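Feb 11, 2012

Continuing the notes about hide glue, because the last page became full and I don't like to write in the margins. Danylo Hladun asked me to put down what we changed after the Ostapchuk chairs, so that he can repeat it in Jivstead without calling me each evening.

First the old batch. The glue I cooked for the chairs was too thick. I knew it when I brushed it on the first tenon, it pulled a string like honey, and still I continued, since the clamps were ready and I did not want to lose the morning. Two of the stretchers closed with a gap I can put a fingernail in. They hold, I tested them by hand, but they are ugly from below and I will open them again next week. With hide glue this is at least possible: warm water on a cloth, a little patience, a thin knife. With the white glue from the shop it would be firewood.

What I do now:

- Dry granules in the jar, cold water just to cover them, then leave overnight. Not warm water. Danylo uses warm and gets lumps, and says the lumps disappear. In my jar they did not disappear.
- In the morning the granules are swollen and look like wet sand. If there is still dry stuff on the bottom, stir and wait more.
- Heat in the double pot, slowly. I take it out when it runs from the brush in a thin line and breaks into drops at the end.
- Thin with hot water by the spoon. Write down how many spoons! I did not write it down for the chairs and now I cannot say what I had.

The thermometer in the old pot is wrong. I compared it with the new one from Droldale and the old one shows 6 degrees too low, so all my earlier pages must be read with this correction. I have put a pencil mark on these pages but maybe not on all of them. If you find a temperature without a mark, please don't trust it.

Test strips. I glued 12 strips of beech, lap joint, same overlap, all cut from one board. Half of them with the fresh glue, half with glue which I had heated again on the next day. After drying I broke them in the vise with the long lever. Fresh glue: the wood tore before the joint on all except one, and that one had a knot near the edge that I should have seen. Reheated glue: mixed. Some tore wood, some opened clean on the glue line, with a shiny surface, as if the glue sat on top and did not go in. I don't have a way to measure the force, only my arm, so it is not science. But the shiny surface is clear enough for me. Reheated once is allowed for rubbed blocks and veneer repairs. For chair joints, fresh only.

Smell: the reheated one smelled a little stronger, not rotten. Danylo says his glue always smells like this and his chairs stand. Possible.

About the open time. This is our real problem in winter. The bench area is cold in the morning and the glue turns to jelly before the second tenon is in. I tried three things.

Warming the parts. I put the legs near the radiator under a blanket, around half an hour. This helps the most. The glue stayed liquid long enough to assemble one side frame without hurry. The shoulders must be checked again after the warming, one leg moved a little and the shoulder was open on the inner side. I shaved it and it closed.

Urea. I bought a small bag and added a pinch, then a bigger pinch. The glue stays open longer, this is true. But the strips with the bigger pinch felt softer after drying, and one of them bent slowly before it broke. I will not use it for the seat frame. Perhaps for veneer, where I need time and the force is small.

Druditix. It is the ready liquid glue that Danylo recommends, in the brown bottle. Easy to use, no pot, no smell. The bottle I have is already open since May and I don't know how it was stored, so I cannot judge it fairly. One strip stayed sticky for two days. I ask him to bring a new bottle when he comes and then I will repeat the test with the same beech.

Remark for both of us: brush glue in the mortise first, then on the tenon. I did the opposite order for years. With the mortise first, the tenon glue is the fresh one when the parts meet, and it seems to me there is less starved surface at the bottom. I cut one sample joint open along the middle to look. Glue was everywhere except in the last corner, where I had left some chips from the chisel. So, also: clean the mortise. I write it here although we both know it.

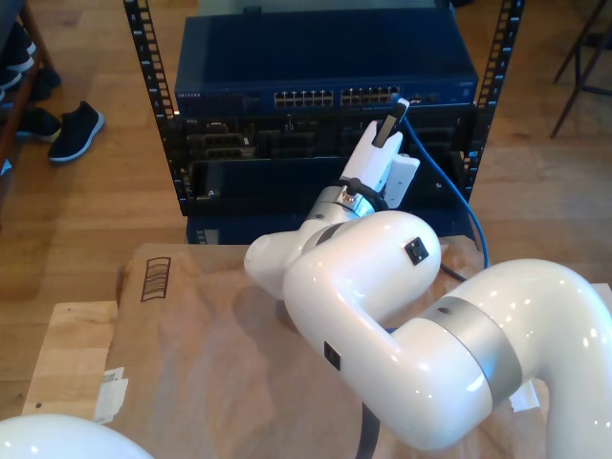
Squeeze-out. I used to wipe it immediately with a wet rag, and after that the oil finish made pale clouds around each joint. Now I leave it until it is like rubber, then lift it with a sharpened piece of wood. It comes away in one ribbon if the moment is correct. If I am too late it becomes glass and takes small pieces of beech with it. On the second chair I was too late on the back rail. I scraped and the place is flat again, but in side light I can find it.

Clamps: less pressure than I thought. When the fit is good, hand tight plus a quarter turn. I had been turning until the handle hurt, and the bar clamps had pulled the side frame out of square by 3 mm, measured corner to corner. After loosening it went back by itself.

Still open:

- redo the two bad stretchers, photograph the old glue surface before I clean it
- new thermometer needs a clip, it slides down into the pot
- order granules, the bag is nearly finished. Same strength grade as before, the number is written on the lid of the old tin
- Danylo: how long do you keep the soaked granules in the fridge? I had one jar with gray spots on day six and threw it out
- sharpen the small paring chisel before the arm supports, the corner is chipped

The seat rails are cut and wait on the upper shelf. I don't glue them until the stretchers are corrected, otherwise the knife cannot reach.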